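**Ticket: Janus cell, sorting line, Atinga site**
Status: open, waiting on second shift
Priority: normal

**Reported:** Left arm stops after a pick and waits for a person to press Resume. Started in August, after the Studomow update.

**Log**

- 6:40 a.m. Restarted the controller. Ran 60 picks, two stops. Same message both times: "place target not confirmed."
- 7:15 a.m. Swapped the left and right jobs. The stops stayed with the job, so the arm itself looks fine. Great news for us!
- 9:30 a.m. Raised the place timeout to 195 ms. No stops so far — fingers crossed.

**Note for the packing crew:** You no longer have to stand at the cell all shift. I love this part. Whoever used to feed trays by hand can now run the Zirnlow label bench and walk over when the light calls. Please tell me if that walk gets annoying, we can move the bench.

**Still to do:** I want to rerun the place step in the simulator before second shift comes in. The new timeout may only be hiding a bad tray position. I'll start from the pose with the yellow piece held over the upper right part of the teal tray and the right gripper empty, then shift the tray a little at a time until the message comes back. If it does, we fix the tray position and put the old timeout back. 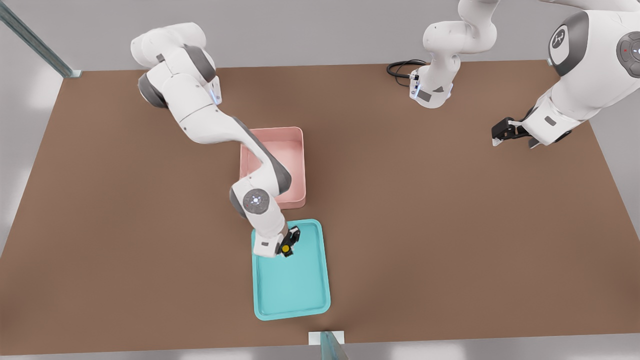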